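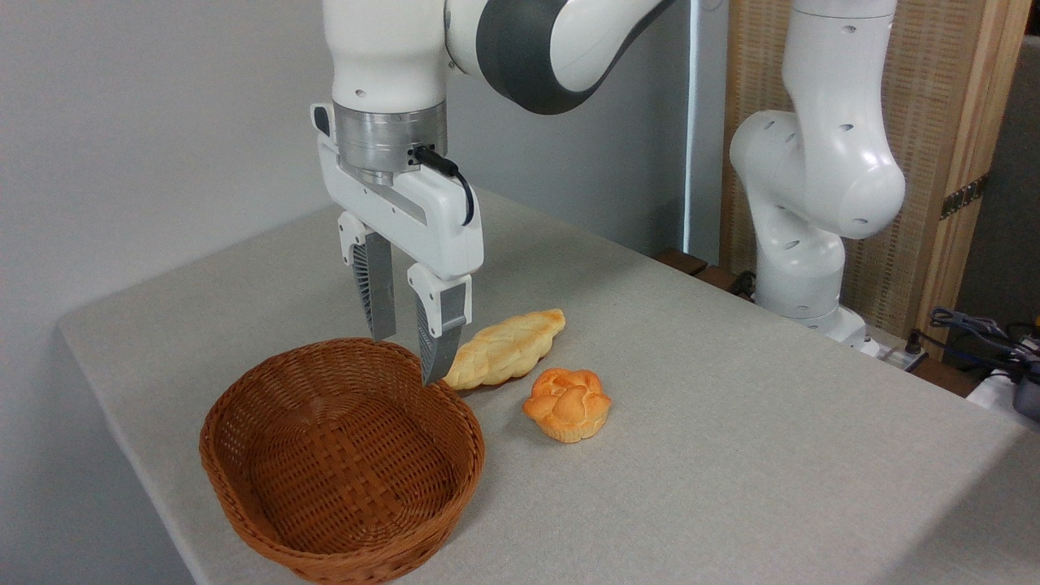

Section 4: Fitting the fingers and teaching your first pick

Right, if you've got this far then the arm is bolted down, the software is on your laptop and the power light is steady. If it's still blinking, go back to section 3 and do the network bit again. I'll wait.

I'm writing this for the Coltasora kit as we get it through Satia, which means one arm, one gripper, a bag of fingers and a cable that is slightly longer than you want it to be. People who bought the two-arm bundle should do everything in this section on one arm first, then come back and do it all over again on the other. I know that sounds slow. Arnel Aquino and I tried doing both together on our first set and we spent an afternoon typing the left arm's numbers into the right arm.

Before you start

You'll need the small hex key (the one with the blue sleeve), a soft cloth, something to pick up and something to put it in. For the first go I always use a basket and toy bread. Baskets have a rim you can catch, so you learn to lift high enough, and bread shapes are awkward in a useful way – a long loaf wants gripping across the middle and a round bun couldn't care less. Use whatever you have, but keep it under 308 grams to begin with. The gripper will hold more than that, we just haven't set the force yet.

CAUTION: Press the stop button before you put your hands anywhere near the fingers. Pausing from the laptop doesn't count. A paused arm will carry on from where it was if somebody leans on the space bar.

4.1 Fit the fingers

1. Press stop. The arm will hold its position but you won't be able to drive it.

2. Take two fingers out of the bag. They're the same part, so there's no left and right to worry about.

3. Slide the first finger up into its slot with the ridged side facing inwards. It should click. Do up the screw until it's snug, then give it another quarter turn.

4. Do the same with the second finger.

5. Wipe the grip pads with a dry cloth. Please don't use anything with alcohol in it, the pads go shiny and then they're useless.

6. Plug the gripper cable into the side of the flange, and leave a loop of slack. When the wrist turns it pulls on that cable, and if you've tied it down neatly (I did, I was very proud of it) it'll pop straight out.

Note: If the fingers don't meet evenly when closed, loosen both screws, close the gripper from the laptop, stop the arm again and tighten up with the fingers touching. That sorts it nine times out of ten. The tenth time it's a bent finger, and Lungile Coetzee on the Gisbridge parts desk will post you another.

4.2 Set the opening and the force

1. Release the stop button and open the Gripper tab.

2. Set Opening to 50. That's in millimetres, although the box doesn't say so. I've asked them to add it.

3. Set Force to Low. Leave it there for everything soft, light or hollow.

4. Click Open, then Close, then Open again. You're listening for a clean whirr with no grinding at the end of the travel.

5. Click Save To Arm. The other save button, the one at the top of the window, only saves to your laptop. Ask me how I know.

4.3 Teach the pick

1. Put your basket down first and your objects beside it. Leave yourself a hand's width between the rim and the nearest object, more if you can spare it.

2. Switch to Hand Guide. The arm goes light and you can push it about. Hold it by the wrist housing, never by the fingers.

3. Bring the gripper over the object so the fingers straddle it, stopping well above. Click Add Point and call it something sensible. "Above loaf" is good. "Point 7" will mean nothing to you in November.

4. Lower it straight down until the pads are level with the widest part of the object. Add another point.

5. Add a Close step, then a Wait. I use 800 milliseconds. The factory setting is shorter and it'll sometimes set off before it's got a proper hold.

6. Go back up to your first point and add it again, so the arm lifts straight up before it goes sideways. Skipping this step is how the basket ends up on the floor.

7. Guide the arm over the middle of the basket, add a point, lower it a bit, add a point, then add an Open step.

8. Finish with one more point high above the basket.

CAUTION: Watch the finger tips as you pass the rim. The model on the screen draws them a bit shorter than they really are, so the preview will look clear when the arm isn't. Add a couple of centimetres and stop fretting.

4.4 Run it slowly

1. Set Speed to 10 per cent.

2. Keep one hand on the stop button and click Run Once.

3. If the object slips, go back to the lower pick point and bring it down slightly before you touch the force setting. Most slips are a grip that's too high.

4. When you've had five good runs on the trot, go to 25 per cent. I'd stay there for the rest of the day.

Note: Long shapes need the wrist turned to suit the way they're lying. If you nudge the loaf round between runs, the arm has no idea, it will go exactly where you taught it. The camera add-on deals with this and has its own booklet, written by Vasiliki Chrysikopoulos, who is far more patient than me.

Was it worth the money?

I get asked this a lot, so I'll put it here. For teaching, yes. Hand Guide is lovely and I've had complete beginners through this section before lunch. The software looks dated and the two save buttons drive me up the wall, but the arm goes back to the same spot every time and the fingers are cheap to replace. If you only want to move one thing from A to B all day long, get something simpler.

Section 5 covers naming and sharing your programs. Back up the one you've just made before you turn the page – File, then Export, then pick a folder you'll remember.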